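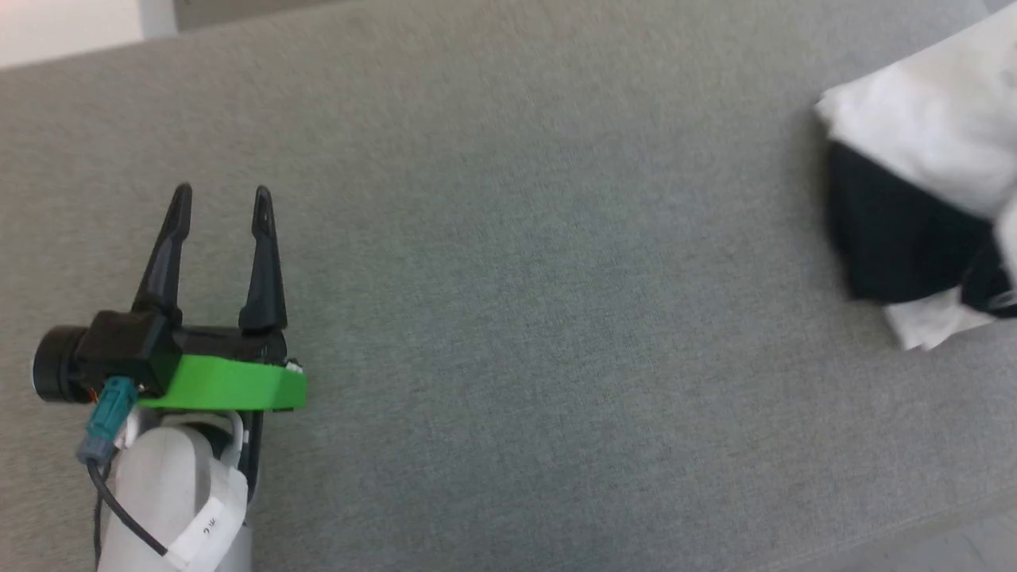

A film production is a schedule before it is anything else. The script says what happens, but the schedule decides when each part is shot, in which town, and with which actors on call. Scenes are almost never filmed in story order. If the first and last scenes both take place in the same living room, they are usually shot together, and every item in that room has to match from one setup to the next. Even a plain surface matters. A gray woven fabric can look brighter where the light falls on it and darker where it curves away, and if a scene is picked up again weeks later, the lighting crew has to bring back the same difference.

This chapter follows one production, the thriller Arkuvholm, from its first budget to its final day of shooting. The film was directed by Miroslava Kravets and produced by Joar Forsberg for the company Savchuk. Its main schedule ran for 60 days in the towns of Pollby and Grillville. Work stopped after the first town was finished and started again in March, with one lead role recast. 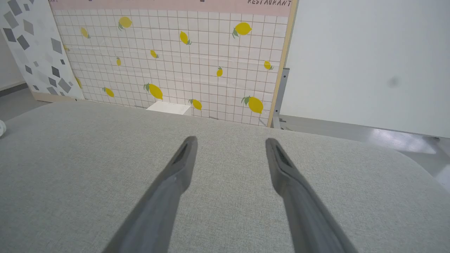

Figure 6.1 Two gray gripper fingers, open, with fabric between the tips.

Recasting is expensive - every scene with the first actor has to be shot again or cut. Forsberg chose to cut two scenes and reshoot the rest. Yevhen Shevchuk, who took over the part, had to match blocking that the other actors had learned months before. Sorcha Rankin, the script supervisor, kept more than 1,000 pages of notes, and we will use several of them in the exercises.

Section 6.1 explains how a script is broken down into shooting days. Section 6.2 covers call sheets and turnaround times. Section 6.3 deals with stoppages, insurance and the cost of starting again. Before you read on, review the terms "unit," "setup" and "pickup" from the last chapter.

6 shares
0 comments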